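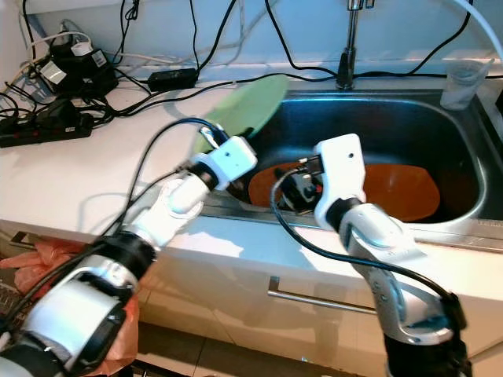 Randine 厨房用水硬度记录

Randine 收录 Draltbridge 镇居民家中厨房冷水龙头的硬度测量结果,一行对应一次取样。数据共 965 行,来自 44 户。文件为 UTF-8 编码的 CSV,逗号分隔,首行是列名。

目录内容

randine_main.csv:主表
households.csv:住户表,以 house_id 与主表关联
units.txt:单位换算说明
changes.txt:改动记录

主表字段(11 列)

sample_id:取样编号,不连续,作废的编号不再使用
house_id:住户编号
month:取样月份
hour:取样时刻,只保留整点
supply:供水来源,取值 mondau 或 sheehan
temp_c:出水温度,摄氏度
hardness:总硬度,以碳酸钙计,mg/L
ca:钙离子,mg/L
cond:电导率,μS/cm
method:strip 为试纸,titr 为滴定
note:自由填写的备注,可为空

供水来源

镇子北半边由 Mondau 水库供水,南半边用 Sheehan 井群的水,两边的管网在老桥附近相接。Mondau 的水偏软,Sheehan 的水流经石灰岩层,硬度明显偏高。老桥一带有几户会随阀门调度换水源,supply 一列按取样当天的调度表填写,没有按地址填写。做南北对比时请直接用这一列,不要用 households.csv 里的街区代码推算。

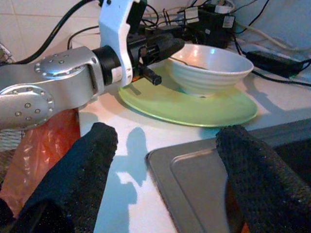

取样步骤

先把冷水开到最大,放水 30 秒,再调成细流。取样瓶用待测的水荡洗两遍,装满后加盖,瓶内不留气泡。装了软水机的住户,从软水机之前的接口取样;接口够不着的,不取样,只在住户表里登记。龙头带起泡器的,取样前拆下。热水龙头的水一律不收。

试纸在现场读数,滴定样品当天送回,用 EDTA 滴定,每个样品做两次取平均。两次结果相差超过 5 mg/L 的补做一次,取较接近的两个值。补做的情况写在 note 里,写法是“复滴”。

钙离子只有滴定样品才有,试纸样品的 ca 列为空。空值就是空字符串,没有用 0 或 -1 代替。

已知问题

一、试纸读数是分档的,数值集中在几个固定刻度上,画直方图会看到明显的尖峰。与滴定数据合并分析前,建议把滴定值按相同刻度归档。

二、七月的电导率整体偏低。当时电极没有重新校准,原始读数保留未改,使用 cond 时可以去掉这个月。

三、早上七点以前的样品很少,隔夜滞留水的情况基本没有覆盖。

四、住户是自愿报名的,家里水垢重的人更愿意参加,南半边的住户因此偏多。不要用全表均值代表全镇水质。
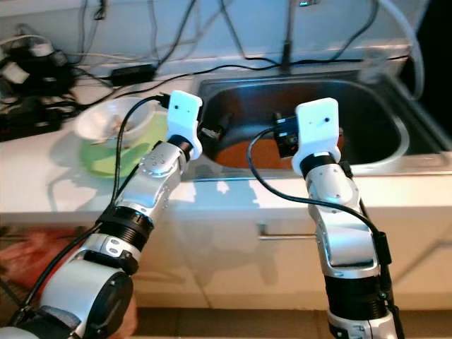

Horațiu Iordache 看过初稿后提出,第四条只写“偏多”不够,应当让使用者能按水源加权;他还认为试纸和滴定混在同一列 hardness 里容易误用,最好拆成两列。

第一点已经采纳,households.csv 增加了 weight 一列,计算办法写在 units.txt 末尾。第二点暂时没有改,已有的几个脚本都读 hardness 这一列,拆开后会全部失效。下一版可能另加 hardness_titr,旧列保留。目前请用 method 筛选。

读取示例

import pandas as pd
df = pd.read_csv("randine_main.csv", dtype={"house_id": str})
titr = df[df["method"] == "titr"]

house_id 有前导零,务必按字符串读入,否则与住户表对不上。

隐私

住户表不含姓名和门牌,只有街区代码。note 列发布前逐条看过,删去了人名和电话。如发现遗漏,请在问题页留言并写明 sample_id,不要把原文贴出来。

许可

数据以 CC BY 4.0 发布,引用时写明 Randine 和所用版本号。版本号在 changes.txt 第一行。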